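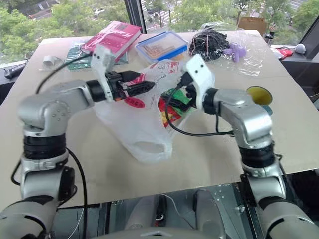 Die **Tragetüte aus Kunststoff** (je nach Gegend auch Plastiktüte, Tragetasche, Beutel, Sackerl oder Plastiksack) ist ein dünnwandiger Behälter aus Folie, in dem man Einkäufe nach Hause trägt. So würde es wohl in jedem Lexikon stehen, und damit wäre ich auch einverstanden. In unserem kleinen Haushaltslexikon darf ich aber etwas mehr ausholen, und das mache ich bei diesem Stichwort besonders gern, weil ich eine ganze Schublade davon besitze!

## Bezeichnungen

Beim Namen fängt der Ärger schon an. Ich sage »Tüte«, und zwar zu allem, was aus Folie oder Papier ist und oben aufgeht. Meine Verwandtschaft in Österreich sagt »Sackerl«, in der Schweiz habe ich an der Kasse »Sack« gehört, und im Großhandelskatalog heißt dasselbe Ding »Tragetasche« oder, wenn es die kleine dünne Sorte mit zwei angeschnittenen Henkeln ist, »Hemdchenbeutel«. Dieses Wort liebe ich. Legt man so einen Beutel flach hin, sieht er nämlich wirklich aus wie ein Unterhemd.

## Material

Die meisten Tragetüten bestehen aus Polyethylen, und davon gibt es für unsere Zwecke zwei Arten:

- **HDPE** ist steifer und knistert. Die Folie wirkt milchig, wenn sie nicht eingefärbt ist, und lässt sich erstaunlich dünn herstellen. Einmal zerknüllt, behält sie ihre Knicke.
- **LDPE** fühlt sich weicher an, fast wachsig, raschelt weniger und dehnt sich eher, bevor sie reißt. Daraus sind viele der dickeren Taschen, die man öfter benutzt.

Meine private Prüfmethode ist das Ohr – Tüte in die Hand, einmal zudrücken, hinhören. Im Labor käme ich damit nicht durch, aber beim Sortieren der Schublade liege ich meistens richtig. Dazu kommen Tüten aus Biokunststoff, oft auf Stärkebasis, die sich ein bisschen stumpf anfühlen und bei mir nach längerem Liegen gern mürbe geworden sind.

Hergestellt wird die Folie meist als Schlauch. Das geschmolzene Granulat wird durch eine ringförmige Düse gedrückt und mit Luft aufgeblasen, dann flachgelegt, bedruckt, verschweißt und geschnitten. Wer an seiner Tüte keine Seitennaht findet, hat also nichts übersehen.

## Griffe

Nach dem Griff unterscheide ich die Tüten am liebsten, der Handel macht es ähnlich.

**Griffloch.** Eine ausgestanzte Öffnung im oberen Rand, durch die man die Finger steckt. Bei besseren Ausführungen ist die Folie dort umgeschlagen oder mit einem zusätzlichen Stück verstärkt. Ohne Verstärkung zieht sich das Loch bei schweren Sachen in die Länge, und dann schneidet der Rand ganz ordentlich in die Finger.

**Hemdchen.** Zwei Henkel, die gleich aus der Folie mitgeschnitten sind. Sehr praktisch zum Zuknoten (ich knote alles zu, auch wenn ich es fünf Minuten später wieder aufmachen muss).

**Schlaufe.** Ein angeschweißter Folienstreifen, länger und weicher als das Griffloch. Die Tasche passt damit über die Schulter, jedenfalls wenn man keine dicke Jacke anhat.

## Aufdruck

Gedruckt wird auf Tragetüten vor allem mit wenigen kräftigen Farben. Rot ist beliebt, auf durchscheinender Folie erst recht, denn es bleibt auch dann gut lesbar, wenn die Tüte gefüllt ist und der Inhalt durchschimmert. Typisch sind Firmenname, Umriss oder Signet, dazu manchmal ein Hinweis zur Entsorgung.

Ich habe natürlich Lieblinge. Ganz unten in der Schublade liegt eine Tüte vom Teeladen Koyama, die ich nie wieder mit etwas Tropfendem befüllen würde, und eine aus dem Eisenwarengeschäft Molik, das es in Ekstead schon länger nicht mehr gibt. Der Druck blättert, sobald man die Folie knickt. Deshalb liegt die Molik-Tüte als einzige flach und ungefaltet!

## Packen

Für das Einpacken gilt im Grunde dasselbe wie bei jeder Tasche: Schweres nach unten, Zerbrechliches nach oben, Kaltes zu Kaltem. Bei dünner Folie kommt noch die Sache mit den Ecken dazu. Milchkartons und Keksschachteln stelle ich aufrecht und mit der flachen Seite nach außen, sonst drückt sich früher oder später eine Kante durch.

Ein eigenes Kapitel sind **Knabbersachen**. Chips, Flips und Ähnliches stecken in aufgeblasenen Packungen, die viel Platz brauchen und fast nichts wiegen. Das Gas darin ist üblicherweise Stickstoff, es schützt vor Bruch und hält den Sauerstoff fern, damit das Fett nicht ranzig wird. Solche Packungen gehören ganz zum Schluss obendrauf. Ich nehme sie manchmal auch einfach unter den Arm, dann ist die Tüte für die Dosen frei. Kleine Snackpäckchen rutschen dagegen gern an der Seite hinunter, und ich finde sie dann erst beim Zusammenlegen der leeren Tüte (oder eben in der Schublade, wochenlang später, im Dezember waren es Erdnüsse).

Eine weite Tüte lässt sich übrigens leichter füllen, wenn man sie auf dem Tisch hinlegt, die Öffnung mit einer Hand anhebt und das erste Teil hineinschiebt. Klebt die Folie zusammen, hilft es, den Rand zwischen leicht angefeuchteten Fingern zu reiben. Pusten geht auch, sieht aber albern aus.

## Aufbewahrung

Zur Aufbewahrung gibt es mindestens drei Schulen. Die erste stopft alle Tüten in eine große Tüte und hängt sie an die Türklinke. Die zweite benutzt einen Stoffschlauch mit Gummizug, oben hinein, unten heraus. Die dritte faltet, und zu der gehöre ich.

Mein Ablauf sieht so aus:

1. Tüte flach auf den Tisch legen und die Luft von unten zum Griff hin ausstreichen.
2. Längs falten, bis ein schmaler Streifen bleibt.
3. Vom Boden her in Dreiecken nach oben klappen.
4. Das letzte Stück in die entstandene Tasche stecken.

Bei knittriger HDPE-Folie dauert das Ausstreichen am längsten, da braucht es die ganze Handfläche. Als ich die Schublade einmal komplett ausgeräumt habe, lagen 96 Dreiecke vor mir. 70 davon habe ich behalten. In Kuvbridge, wo ich früher wohnte, hatte ich vermutlich doppelt so viele, nur eben ungefaltet und überall.

## Weiterverwendung und Entsorgung

Eine heile Tragetüte taugt noch für vieles: als Futter für den Badezimmereimer, als Hülle für Schuhe im Koffer, als Regenschutz für den Fahrradsattel. Mit Lebensmitteln bin ich vorsichtiger. Bedruckte Tüten benutze ich nicht für unverpacktes Essen, und schon gar nicht auf links gedreht.

Über kleinen Kindern und Babybetten hat Folie nichts verloren, gefaltet oder offen, deshalb sitzt meine Schublade oberhalb der Arbeitsplatte.

Was löchrig ist, kommt weg, und zwar nach den Regeln am Ort. Die sind bei Folien leider ziemlich unterschiedlich, am besten schaut man in den Abfallkalender. In den Biomüll gehören normale Plastiktüten nicht, und auch die kompostierbaren werden längst nicht überall angenommen.

## Siehe auch

Brotbeutel, Einkaufsnetz, Gefrierbeutel, Schublade (Ordnung in der), Stoffbeutel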